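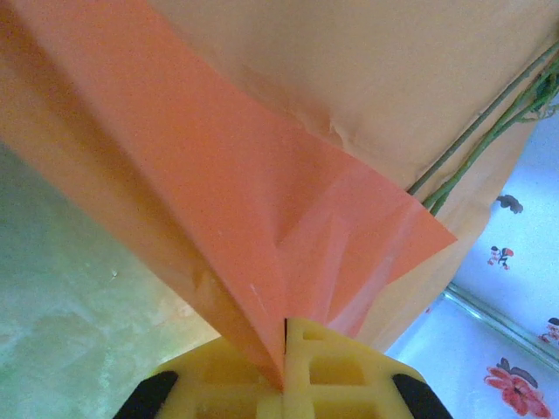
What paper do I need to wrap a hand-tied bunch of flowers?
Two layers will do it. I use a sheet of kraft-style paper on the outside for stiffness and a sheet of something thin and colorful inside it, either tissue or a light film. The outer one does the holding and the inner one does the showing off!

Which color goes with what?
I get this one a lot and my answer changes with the season, sorry. Orange and salmon against plain beige is my favorite pairing right now. It's warm, it flatters green stems, and it doesn't fight with white or cream flowers. With hot pink blooms I'd go paler. With a mixed garden bunch I just grab whatever is nearest.

Tissue or film?
Tissue creases beautifully and hates water. Film shrugs off drips but slides around while you're trying to fold it (a bit of tape on the first fold helps). If the bouquet is going straight from the bucket to somebody's arms, dry the stems with a towel first and you can use either one. The Kindutex film I keep in the shop comes in flat sheets, and I like it a lot better than the stuff on rolls, which always wants to curl back up on me.

How do I get those nice pointy corners?
Turn the sheet so a corner faces up, then fold it a little off center so you end up with two points side by side instead of one neat triangle. Pinch it at the bottom, where the tie will go, and let the top fan out. Don't smooth it! Beginners in my classes at Bollham want to iron every crease flat with their palms, and then the whole thing looks like a packed lunch.

How long should the stems be?
Longer than you think. Lay them across the paper at a slant, tie, wrap, and trim at the very end. I strip the leaves off anything that will sit below the tie and leave a few higher up, where they fill gaps for free.

My paper keeps tearing at the tie. What am I doing wrong?
Probably pulling too hard, or using thin string. Switch to ribbon or raffia. I wind mine around 7 times before knotting, which sounds like a lot – but it spreads the pressure and it looks generous.

Can I wrap flowers the night before?
You can, but I'd keep them in water overnight and wrap in the morning. Wrapping takes me around 90 seconds once everything is laid out, and the paper stays crisp.

Do you sell the paper by the sheet?
Yep, at the counter. The beige is listed as Kohlhase 1142 if you want to match what you bought last time. Bigger packs have to be ordered, so send me a note through the contact page and tell me which color you're after.

Can the wrapping be reused?
The plain paper, sure, if it stayed dry. I cut the good parts down for gift tags and drawer liners. Tissue usually gets one more life as box stuffing.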